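Guides > Home and Shared Rooms > Floor Play and Small Toys
200 shares | 8 comments

Drileo Floor Set: Owner's Guide
Part 2. Getting the Room Ready and Looking After the Toys

By now you should have everything out of the carton and checked against the list in Part 1, and if you're anything like us you have a heap of wrapping in one corner and a strong wish to sit down and start. Please hold off for a little while! A round mat looks like the simplest thing in the world to put down, and it is, but a few minutes spent on the room first will save you from moving it over and over later on. These steps are written for a shared room, the kind with hard floors and tables that other people are using for other things, though they work just as well at home in a den or a spare bedroom.

Before you start

You'll want a broom or a soft floor brush, a damp cloth, a dry cloth, a tape measure and a small open basket for the toys. The basket doesn't come with the set. Any shallow one will do, and a shoe box is perfectly fine until you find something nicer.

1. Pick your patch of floor. Look for a level spot that gets good light from overhead, away from the door and away from the path people take to the sink or the coat hooks.

2. Measure from the nearest table leg. We like to leave 60 inches between the mat and any table in daily use, so that a chair can be pushed back without rolling onto the edge. In a small room you can go closer if the chairs on that side are put away.

3. Sweep first, then wipe with the damp cloth, then go over it again with the dry one. Grit under the mat will scratch a finished floor, and moisture trapped underneath can leave a cloudy ring.

4. Lay the mat down flat and press from the middle outward with your palms. If it has been folded in the carton for a long time it may want to lift at the edge. Leave it overnight with a few books on top (nothing with sharp corners, please).

5. Walk around it once in your socks. If it slides, lift it and dry the floor again before you do anything else.

CAUTION: Never put the mat down on a damp floor, and don't use tape to hold it. Tape can pull the finish off wood and wood-look floors.
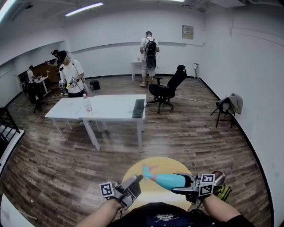
SECTION 2.2: TABLES, TOYS AND SHARING THE ROOM

Once the mat is down, turn your attention to the tables. The round pale yellow mat sits out on the open floor with the white tables standing farther back, and we're fond of that arrangement, with floor things on the floor and table things on the tables. A keyboard can stay out on a tabletop, and so can a drink bottle with its cap screwed on tight, but we'd ask you to keep both of them away from the side nearest the mat. Low stools are the ones to watch. They're easy to miss when you're stepping backward with your hands full, so slide them under something when they aren't being sat on.

6. Push tables together if you have more than one small one. You get a better working surface and a wider floor, and there are fewer corners to bump into. Check that the tops are level where they meet, or cups will tip at the joint.

7. Run any power cords along the wall. If a cord has to cross the floor, choose the side of the room away from the mat.

8. Set the toy basket down beside the mat, close enough to reach from a sitting position. Toys left loose on the floor tend to wander under furniture, and the brightly colored ones only help you so much once they've gone behind a cabinet.

NOTE: If your room came with the Fülöp low shelf, use the bottom opening for the basket. It's wide enough for most of them, and the shelf keeps it from getting kicked.

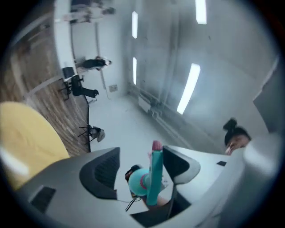
Small toys with cords on them deserve a look every time they come out of the basket, and it really does take only a moment. Hold the toy up and let everything that dangles hang free. Run two fingers down the cord from top to bottom, feeling for knots, frayed places and any spot where it has gone stiff. With a toy like the teal one, where a thin black cord hangs below a pink-tipped stick and a round part with a pink ring, go over the tip and the ring as well, feeling for cracks or rough edges. Give each one a gentle wiggle with your thumb – gentle, mind you, you aren't trying to win. If anything shifts that you don't remember shifting before, put the toy aside and read the care section before it goes back out.

9. Wipe hard plastic toys with a cloth wrung out in warm water and a drop of dish soap. Go into the seams and around any ring or collar, where crumbs like to settle.

10. Dry them right away, and lay cords out straight on a towel. A cord that dries in a tangle keeps the tangle.

11. Coil each cord loosely before putting the toy away. Don't wrap it tightly around a stick or handle.

CAUTION: Toys with cords are for use while an adult is in the room and watching. Put them up high at the end of the day, out of reach of small children and pets.

Putting everything away

Start with the toys, then the basket, then the mat. Shake the mat outdoors if the weather allows it. Roll it with the top side facing in and stand it in a corner or lay it on a shelf, but please don't lean anything heavy against it. If the room isn't used in July or over some other long break, open the mat out flat for an afternoon before you need it again and it will settle much more kindly.

Owners of the older Pretis mat can follow the same steps, with one change. The Pretis has a felt backing, so skip the damp cloth on the underside and brush it instead.

Was this page helpful? Yes / No

COMMENTS (showing 4 of 8)

mat_and_mop
The books trick worked on three sides of mine (I know, it's round, you know what I mean). The last bit took a second night and my heaviest cookbook.

Guest
Can the mat go on top of carpet? We only have hard floor in the hallway.

Guide Team
Low carpet is fine. On anything thick and fluffy it won't lie flat, and small toys roll off toward the edge. Please keep it out of the hallway!

jalgate_playroom
We pushed our tables together after reading this and gained a lovely bit of floor. One top was a hair lower than the other, so we put a felt pad under two of the legs and now it's level.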